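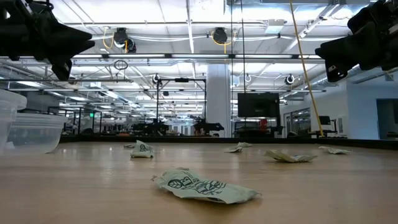
Jagadeesh Iyengar
Facilities buyer, Warrier

Speaker notes - the Stiren two-arm clearing kit, is it worth the money?

Slide 1. Say who I am. I buy cleaning kit and bin liners for a living. I don't build robots and I'm not being paid by Flitance, who sell this one. They did give me lunch.

Leave the picture up while people sit down. Snack wrappers on a table, two grippers, plastic tubs at the side. Ask the room how long they'd take to clear it by hand. Wait for an answer.

Slide 2. What's on offer. Two arms, two grippers, the software and a day's training. Flitance call it "table-ready". Ask them which table. Ours at Cunstead have a lip round all four sides and they went quiet when I brought it up.

Slide 3. Why wrappers. Fair play, it's a hard job to pick. They're thin, they crumple, and a flat one gives you next to nothing to get hold of. Point to the big one nearest us, then the small folded one standing up at the back left. Those are two different jobs for a gripper. The brochure treats them as one.

Slide 4. The numbers. The sales sheet says 500 practice runs. I asked how many were on a shiny table under strip lights and still haven't had a reply. I asked again in May. A trial is 28 days, and you pay for delivery both ways. (Check this is still true before the talk.)

Slide 5. Running cost. Our Cunstead canteen has almost 200 seats. One person with a cloth and a sack does the lot after lunch, and wipes up the spills too. The kit doesn't wipe. Pause here - someone always asks about wiping.

Slide 6. What I'd want before signing. Your own rubbish, your own tables, and nobody from the supplier in the building. Count what gets left behind as well as what gets picked up. Get the price of spare gripper fingers in writing.

Slide 7. Would I buy it? Not this year. I'd take the trial if they dropped the delivery charge.

Questions. If Flitance are in the room, let them go first.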